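Re: [plimell-dev] latência no replaneamento

Em 14/11/2023, Liudmyla Harasym escreveu:
> Com o Dotura ligado, o replaneamento passa dos 70 ms quando há dois
> objetos altos próximos. Mais alguém vê isto?

Olá, Liudmyla, olá a todos!

Vejo, sim — e acho que já sei onde se perde o tempo. O Dotura refaz o mapa de distâncias inteiro a cada ciclo, mesmo quando só um objeto mudou. 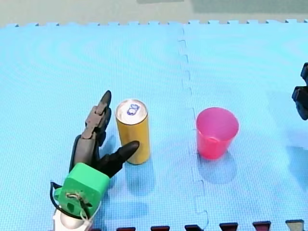
No ramo novo, o planeador guarda o mapa em cache e atualiza apenas o volume em redor do objeto em causa. Corri 400 planos seguidos e só 3 falharam, que alegria! O caso mais chato continua a ser a segmentação: a lata amarela e o copo cor-de-rosa têm quase a mesma altura, e as sombras no tapete azul às vezes entram na máscara. Subi o limiar para 88 e melhorou bastante, mas queria ver isto com outra luz.

Alguém consegue testar o ramo com o Pavliuk? Os parâmetros estão no README.

Abraços,
Rui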